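工单 393：双臂台面单元，右夹爪开度读数不对
项目：Leruten（仿真单元）
提交人：Solomiia Hordiienko
提交日期：2023年4月4日
状态：处理中，部分已解决
优先级：中

问题说明

您好。中文不是我的母语，如果有的词用得不准确，请直接告诉我，我会改正。

我们的双臂单元升级到新的模型包以后，右夹爪的开度读数和命令不一致。我给的命令是完全打开，按照配置应该是 70 毫米，但是状态话题返回 58 毫米。关闭的时候读数正常，能回到零。左夹爪用同样的命令，打开和关闭都正常。

使用的场景是厨房台面那一个，没有换过。出现问题的时候，左夹爪正在夹一个银色的小金属件，停在白盘子上方，右夹爪在台面远端的那些物品前面等待。控制程序因为右边的开度没有达到目标，就一直不进入下一步，最后报超时。左臂也跟着停住，因为两臂共用一个步骤管理。

我已经做过的检查：
重新启动仿真，结果一样。
把右臂单独加载，不加载左臂，结果一样。
把场景里的物品全部删除，只留台面，结果一样。所以我认为与碰撞没有关系。
把旧的模型包装回去，读数是 70，正常。

日志里没有错误，只有一行警告，说右夹爪从动关节的偏移值被使用了默认值。我不确定这一行是不是重要。

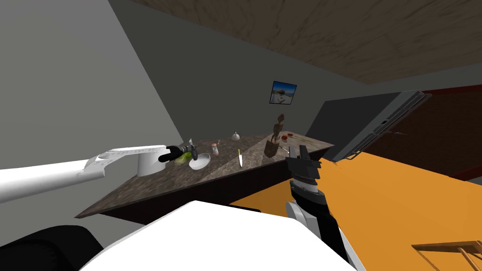

Nazar Kuzmenko：那行警告很重要，请先看它。新的模型包把两根手指分成主动关节和从动关节，从动关节的偏移要写在每只手自己的文件里，以前是写在公共文件里的。你的左手文件可能在十二月整理的时候已经改过，右手没有。请打开右手的夹爪文件，找 mimic 那一段，看看 offset 有没有值。另外不要用提高超时时间的办法绕过去，开度差这么多，抓宽一点的东西一定会碰到手指。

Solomiia Hordiienko 的回复

谢谢，您说得对。左手文件里 mimic 段有 multiplier 和 offset 两个值，右手文件里只有 multiplier。我把左手的 offset 复制过来，然后重新加载，读数变成 70 毫米。连续开合 6 次，每一次都能到目标，控制程序也进入了下一步。

但是还有第二个问题，我不想另外开一张工单，因为我觉得它们有关系。改完以后，我用腕部相机的画面做检查，觉得两根手指的位置不对称。我不知道这是关节的问题，还是相机安装的问题。

Arsen Stasiv：复制左手的值之前，有没有看轴的方向？左右手的模型是镜像的，有的版本 axis 的符号相反。读数对，不代表手指走的方向对。请把两根手指的关节位置分别打印出来，只看总开度是看不出来的。

Solomiia Hordiienko 的回复

我打印了。右手文件里的 axis 与左手相同，不是相反的。打开的时候，两根手指从中心走的距离相等，都是总开度的一半。所以关节应该没有问题。

然后我检查了相机。在 Fjeld 的安装说明里，腕部相机的坐标系应该与夹爪基座平行，只在前后和上下方向有距离。我们的右手文件里，相机这一段的旋转不是零，绕竖轴有一个小的角度。我问了同事，没有人记得是谁写的。左手文件里这个值是零。 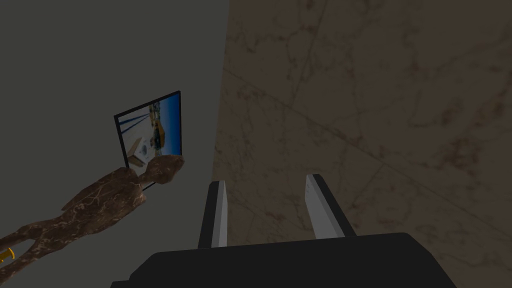
检查相机的角度，我现在用的办法比较简单：夹爪完全打开，中间不放任何东西，手臂不动，然后比较两根手指在画面里的位置和方向。如果相机是正的，它们应该在画面中线的两边，倾斜也应该一样。现在左指离画面中心比较近，右指稍微向右外侧倾斜，指尖之间只能看到石纹的面和它与灰墙相接的暗处，没有物体挡住，所以比较容易判断。两根手指朝里的那一面是浅灰白色，和黑色的部分分得很清楚，我是沿着这个边量的。

我把绕竖轴的角度改成零，又看了一次。两根手指的倾斜变成一样，可是整体还是偏右一点。我想这是左右方向的距离也有误差，还没有找到正确的数值。

Yevdokiia Kravets：左右方向的距离不要靠眼睛调。Risov 的工具目录里有一个标定脚本，可以在仿真里放一块标定板，直接算出相机相对夹爪基座的位置。运行之前要把夹爪合上，否则手指会挡住标定板的角点。脚本默认读左手的名字，右手要改参数，参数名字是 side。

Solomiia Hordiienko 的回复

脚本运行了两次。第一次失败，因为我忘记改 side，它算的是左手，结果当然很好，我高兴了几分钟。第二次改成 right，得到的左右距离和文件里的值符号相反，大小一样。所以原来只是缺一个负号。改过以后，两根手指在中线的两边是对称的。

我想请教一个问题：负号应该写在右手文件里，还是应该在公共文件里用镜像的参数来生成？我自己倾向于第二种，以后换模型包的时候不容易忘记。但是 Brostgate 那边的单元也引用同一个公共文件，我担心改了以后他们的右手会反两次。

Nazar Kuzmenko：先写在右手文件里。公共文件等 Daryna Dovhaniuk 确认 Brostgate 用的是哪个版本以后再动。提交的时候请把 mimic 的 offset 和相机的修改分成两个提交，不要放在一起，万一要退回其中一个会很麻烦。

Solomiia Hordiienko 的回复

明白了。第一个提交（右手 mimic offset）已经合并。第二个提交（右手相机旋转和左右距离）等待审核。

还没有做的事情：
在加载检查里增加一条，offset 缺少的时候报错误，不要只给警告。
把左手的相机也用脚本算一次。虽然看起来正常，但是我没有真正量过。
请 Daryna 确认公共文件的版本。
用修改后的右手把完整的任务从头运行一遍，包括左臂把小金属件放到盘子上的那一步，看步骤管理会不会再停。

工单暂时不关闭，完整运行的日志出来以后我会附在下面。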